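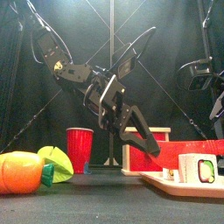
My sister-in-law says any pillow over 100 dollars had better sing you to sleep, and having spent two months with the Murnell Adjustable I can report that it does not sing. It crunches a little. More on the crunching further down.

I should say where I'm coming from. I am a side sleeper who starts the night on the left, migrates to the right at some point, and wakes up on my stomach with one arm under me like a dropped coat. My neck has opinions about this. Over the years I've owned the flat hotel kind, the buckwheat kind (like resting your head on a bag of driveway), and a molded foam thing from Skestska with a dip in the middle that was clearly designed around somebody else's skull. So I am the target customer, meaning a person with a sore neck and a weakness for product pages.

The idea of the Murnell is that you get a zippered cover with an inner bag, and the inner bag is overstuffed on purpose with shredded foam. You take foam out until it fits you. There's a separate pouch for the foam you remove, with a drawstring, and that pouch now lives on the top shelf of my closet next to the other things I'm told I may want someday.

Setup

The pillow arrives rolled up and vacuum packed, and it looks like a large sausage. The leaflet tells you to cut the plastic "with care," then give it a day to fluff up. Mine took two. For the first evening it had the shape of something that had been sat on by a horse. The leaflet also says you can put it in the dryer on low to speed things along, which I did on the second morning, and that was a big improvement. If they'd put that line at the top and not under the washing symbols I'd have been spared a night on the Skestska.

Then you unzip it and start removing foam. The leaflet suggests a handful at a time. Nothing in the leaflet prepares you for shredded foam's relationship with static. It clings to your sleeves. It clings to the cat. I found a piece in the butter dish, and the butter dish is downstairs. My advice is to do this part in the bathtub, wearing a shirt you can shake out, with the fan off. I did it on the bed in a wool sweater, and I was still vacuuming a week later.

Sleeping on it

Straight out of the dryer, with nothing removed, the pillow is enormous. Lying on my side I felt like I was being presented on a plinth. With a good quarter of the filling out it got reasonable, and after some fiddling over the next 11 nights I landed on a bit more than a third removed. At that point something surprising happened, or stopped happening: I woke up and my neck did not hurt. I lay there waiting for it. I got up, made coffee, turned my head to look at the clock, and it just turned.

That has held up pretty well. I'd say most mornings are fine now, and the bad ones follow evenings when I fell asleep on the couch, and I can't pin that on the pillow. On my side it's excellent. On my back it's good, provided I squash a hollow in it first. On my stomach it's too tall, but every pillow is too tall on your stomach, and my doctor would like me to quit that anyway.

It's also a warm pillow. The cover is sold as "cooling," and for the first minute or so it is pleasantly cool, in the way that any fabric you haven't been lying on is cool. After that it's the temperature of my head. In January I didn't mind a bit. I can see myself having words with it in the summer. The Keskinen latex one at my in-laws' place is cooler, and I'd give it the edge on that score, although it bounces. You put your head down and it hands it back to you.

About the crunching

Shredded foam makes a noise. It isn't loud, and it isn't anywhere near buckwheat, but when you turn over there's a faint sound like somebody walking on snow two houses away. I stopped noticing after the first week. My spouse, who sleeps on whatever was on the bed when we got it, and has never had a neck ache in his life, still mentions it.

The other thing foam does is wander. By the end of a week the filling has drifted to the ends and left a valley in the middle, and you have to pick the thing up and beat it. I've come to like this. It takes ten seconds and it's the most exercise I get before breakfast. But if you want a pillow you can ignore completely, a solid block of foam will suit you better.

Washing

The outer cover comes off and goes in a cold wash, and it came out fine each time, with no shrinking and no pilling so far. The zipper is the weak point. It's a small plastic one that catches on the seam at the corner, and I've taken to working it along with my thumb held over the fabric. For this money I'd expect a zipper from a decent pair of pants. The inner bag can be washed too, supposedly, filling and all. I haven't tried. I've seen what that foam can do when it's dry.

Sizes and price

There's a standard and a king. I have the standard. The king costs a good deal more and is, as far as I can tell, the same pillow with further to drift. The company also sells a set of two with matching cases that comes to more than 200 dollars, and that's the point at which I'd want the singing.

If that makes you wince, the Lirine shredded pillow is built the same way and costs less than half as much. I borrowed one for a few nights. The foam pieces are bigger and lumpier, and you can feel the odd one against your ear, like sleeping on a sock with a golf ball in it. The cover's rougher too. Oddly, it has a much better zipper. On a guest bed I wouldn't hesitate.

The trial period

You get a couple of months to send it back, but read the small print, since the return has to include all the filling, and they mean the removed filling too. I suppose somebody there weighs it. I had every intention of holding the company to that offer if things went badly, and then I remembered the vacuum cleaner, and how much of my pillow was in it.

So I'm keeping it. Four stars. I took one off for the zipper, and I'd have taken a half for the word "cooling" if the form allowed halves. Side sleepers with cranky necks should give it a go. Stomach sleepers should save their money and fold up a towel. And if you own a cat, shut the bedroom door before you open the inner bag.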